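Trivala Tableware Collection: Mugs and Cups

The collection holds 425 drinking vessels, catalogued by Montserrat Benítez. A selection is presented below. Visitors may view further items by arrangement with Nicanor Lozano.

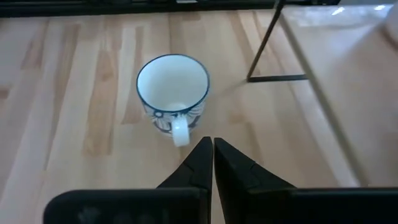 White mug with navy rim line and blue floral motif.

Patterned wares form the smaller part of the collection.
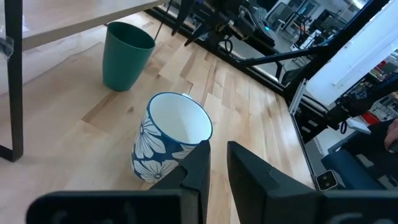 Navy mug with large white blossoms; teal-green cup at upper left.

Plain colours were added in March through the Skorik bequest.
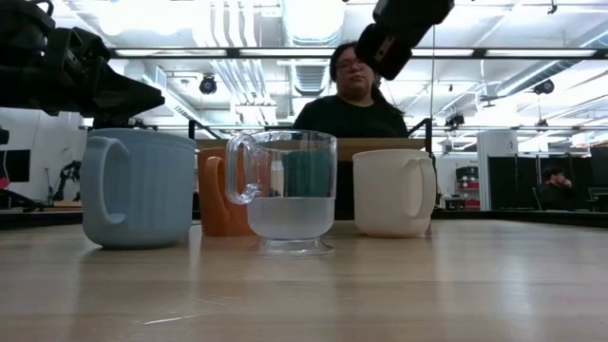 Ribbed light blue mug, orange mug, clear footed glass mug and cream-white mug.

Handles vary considerably in form across the group.

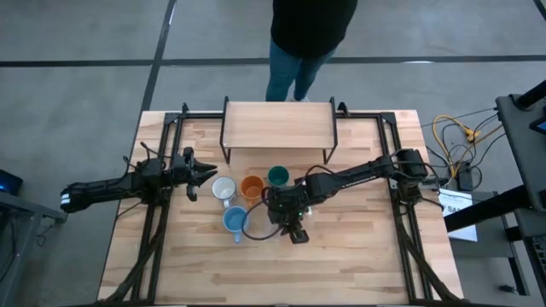 White, orange, dark green and light blue mugs on a butcher-block table.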